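Linau faux fur throw, large, in grey – long-term review

Bought from the Grelgate shop in July, used through the autumn and most of the winter, written up 02/02/2023.

I wanted a heavy throw for the sofa in our back room, which has an outside wall on two sides and never gets properly warm. I had an old Oakley fleece blanket before this and it had gone thin in the middle. The Linau was the thickest one in the shop that would still go in a domestic washing machine, according to the label.

## Size and weight

It covers two adults sitting side by side with enough left to tuck under the feet. On a double bed it reaches the edges of the mattress but doesn't hang over them, so I wouldn't buy it as a bedspread. It is heavy. If you like a light cover you will find it too much, and my mother did. She used it for one evening and asked for the old fleece back.

## Warmth

Very good. The backing is a smooth, close-knit fabric that feels cold for the first minute and then holds the heat well. We have the radiator in that room set lower than last winter. I can't say how much of the saving is down to the throw, as we also had the window seals done in the autumn.

## Shedding

This was the main complaint in the reviews I read before buying, and it is partly fair. For the first couple of weeks there were grey hairs on everything, mostly dark trousers. I took it outside and shook it hard, then ran it on a cold rinse with nothing else in the drum, and that got rid of most of it. After the second wash it more or less stopped. I still find the odd hair on the carpet near the arm of the sofa.

## Washing and drying

The label says 30 degrees, gentle cycle, no tumble drying. It only just fits our machine dry, and wet it is a two-person job to lift out. Drying is the weak point. Over an airer in the spare room it took nearly 2 days, and the pile was flat when it came off. A wide-toothed comb brings it up again, but you have to do it in sections and it takes a whole evening. Use very little detergent and no fabric softener. I tried softener once and the fur went sticky at the ends until the next wash.

I have washed it four times now. The seams are sound. One corner has started to curl, and I have put a few stitches in it.

## Compared with the Skurkberg

Ashley Whitlock, my neighbour, has the Skurkberg throw in the same sort of size and we swapped for a week. Hers has a much shorter pile, is easier to comb and dries overnight. It also slides off a leather sofa, where the Linau stays put. For warmth the Linau wins easily. For a house with a dog I would take the Skurkberg – bits of leaf and biscuit get down into the long fur and have to be picked out by hand.

## Would I buy it again

For that room, I would. For a living room that is already warm I'd save the money and get something lighter. Score: 7 out of 10, with the marks off for drying time and the first fortnight of hairs. 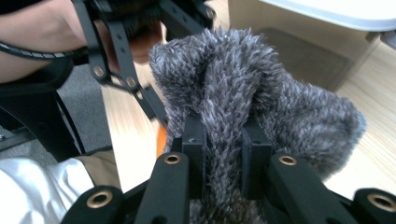
**Can it be ironed if the backing creases?**

Keep the iron away from it, as the pile can melt even through a cloth. Hang the throw over a door for a night and the creases in the backing will mostly drop out.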